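Speaker notes: "The Corner by the Socket"
Ravness Home Evening, 11 October 2019

Slide 1. Wait for the coughing to stop. Say hello. Do not thank the projector this year.

Open with the claim: every home has one corner where things go because there is an outlet. We didn't design it. We own a cord, the cord is short, and the cord makes the decisions.

Ask for hands. Who keeps a kettle somewhere that isn't the kitchen counter? Pause. More hands will go up once the first person is brave.

Slide 2. Leave it up and drink some water.
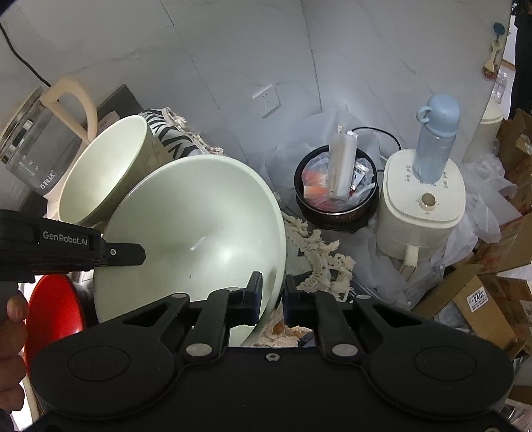

2 min read

Start with the kettle, since it has the best claim to the spot. Glass, cream handle, up against the wall. Then the humidifier, which also wants power and also makes sense. Then point at the water bottle on top of the humidifier. A flat top is a shelf. I have given this talk in Trodov and in Ye, and this is where people start nudging whoever they live with.

Bowls next. The big mint-green one is on its side, and the smaller cream one is tipped up too. Bowls are supposed to nest. Mine have been introduced many times and still won't. If a bowl spends its life on edge, it needs a rack or a different cupboard. (Skip the plate rack story unless they're laughing.)

The bin. Wrappers in a clear bag, red and orange, and a carton standing upright in there like it paid for a seat. Cartons get flattened. I will say this slowly.

Slide 3. The exercise. Everything that plugs in stays. Everything else has to name the job it does there. "It was already there" is not a job. The zebra-striped fabric can argue its own case.

Slide 4. Cords. Loop them, clip them, get them off the floor. My Rornerard clips cost more than the lamp they serve. Move on quickly.

Questions. Somebody will ask about the drawer full of chargers. The drawer is a separate talk, and it runs long.

Handouts are by the door, 200 copies. Take the old ones too.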